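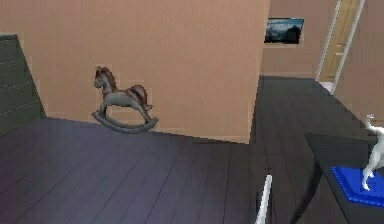 Simulated residence, main room. A rocking horse stands against the partition wall, with the door and the framed landscape beyond it. A second horse, white, stands on a blue base on the black table at right.

Equipment Planning Gallery: Simulation Before Purchase
Stestamlow Center for Household Automation

This gallery accompanies the equipment plan for the coming budget year. It is intended for department heads, purchasing staff, and members of partner institutions who have asked how the Center decides what to buy and when. The view at the top of the page comes from the simulated residence, which the Center uses to test room layouts and robot tasks before any money is committed to hardware. The notes that follow are arranged by budget line. Additional views will be added as the remaining rooms are approved for release.

Questions about the plan should be directed to Ilídio Garcia, Equipment Planning, who maintains the request list and the schedule of reviews.

About the view

The main room is the first of the simulated rooms to be used in planning. The dark plank floor continues past the corner of the beige partition toward the back wall, and a robot working in the room must therefore be planned for two connected areas. The white gripper finger at the bottom of the view belongs to the simulated arm. The same arm model is used in every planning run so that results from one month can be compared with those from the next.

The two horses differ in ways that matter to a purchasing decision. The rocking horse is gray with reddish-brown accents and rests on long curved rockers at floor level. The white figurine is slender and stands at table height. A request that names only "the horse" must be resolved by the system before the arm moves, and the planning group treats that step as a separate cost in software time.

Budget line 1: Manipulator arms

The plan provides for 2 arms in the first phase. One is assigned to table-height work and the other to floor-level work. Both are to be of the same model, so that spare parts, mounting plates, and operator training can be shared.

Departments have asked whether a single arm on a lift column would serve both purposes. The question was reviewed in July. A single unit lowers the purchase price but places all scheduled work on one machine, and any service visit would stop both programs. The two-arm arrangement was retained. The lift column remains on the list as an option for the second phase.

Requests for quotation should state reach, payload, and the lowest point at which the gripper can close on an object at floor level. Vendors frequently list reach from the shoulder joint only. Purchasing staff are asked to obtain the floor-level figure in writing.

Budget line 2: Grippers and fingers

Fingers are treated as a consumable. The plan allows 15 pairs for the year, to be drawn from stores as needed and recorded against the project that uses them. Narrow fingers with rounded tips are the standard pattern. Other shapes may be ordered with the approval of the laboratory supervisor.

Feltport has been asked to quote on finger sets and on replacement pads. Delivery is 30 days from receipt of order, and the first order should be placed early enough that the sets arrive before the arms are commissioned. Projects that require a special finger – for thin handles, for example, or for soft goods – should submit a drawing with the request and should not rely on stock.

Budget line 3: Simulation software and computing

The simulated residence is charged to this line. It covers the license, the workstation, and the staff hours needed to build and maintain the rooms. The Tandano package was selected for the current cycle and will be reviewed before renewal.

Department heads sometimes ask why simulation is funded ahead of the arms themselves. The order reflects the length of the purchasing process. Room layouts, table heights, and camera positions can be settled while quotations are still being collected, and a change made at that stage requires only an edited file. The same change after delivery may require new mounts or new furniture.

Simulation does not replace acceptance testing. Contact with real surfaces, cable drag, and lighting at different times of day are all to be checked on the physical equipment. The plan reserves 9 working days for this purpose after installation, during which the arms will not be available for other bookings.

Budget line 4: Test room and furnishings

A physical test room will be fitted out to match the main room of the simulated residence in its general arrangement. The furnishing list includes a table with a dark top, a cabinet, plank flooring, and a partition that can be moved. Exact color matching is not required, except for the tabletop. Glossy dark surfaces can affect depth readings, and the physical table should present the same difficulty as the simulated one.

Small objects for handling trials are purchased from petty funds and are not itemized in the plan. Departments contributing their own objects should label them and enter them in the room inventory. Items that are fragile or of personal value should not be contributed.

The partition will be purchased from Sison, together with its floor fixings. Facilities staff have confirmed the route from the loading door to the test room. No alteration to the building is planned.

Budget line 5: Safety, service, and training

Each arm is to be supplied with an emergency stop within reach of the operator and a second stop at the room entrance. These items are to appear on the same purchase order as the arm. They may not be deferred to a later year.

The service agreement covers one scheduled visit per year for each arm, with parts charged separately. A longer agreement was considered and set aside until usage figures are available from the first phase.

Operator training is open to staff of any participating department. Persons who will only observe trials do not need the full course, but must complete the room induction before entering while an arm is powered.

How to submit a request

Requests for additional equipment should include the following:
Name of the department and the person responsible
Task to be performed, with the height and approximate size of the objects involved
Whether the task has been run in the simulated residence
Estimated cost, with at least one written quotation
Date by which the equipment is needed

Requests that have not been run in simulation will be accepted, but will be reviewed after those that have. Time in the simulated residence may be booked through Equipment Planning. Departments are encouraged to book early in the cycle, as the workstation serves all projects and is in heavy use before the closing date.

Use of this page

Views from the simulated residence may be reproduced in internal reports and budget presentations with credit to the Stestamlow Center for Household Automation. Requests for larger versions, or for views of the room from another position, should be sent to Equipment Planning with the room name and the intended use.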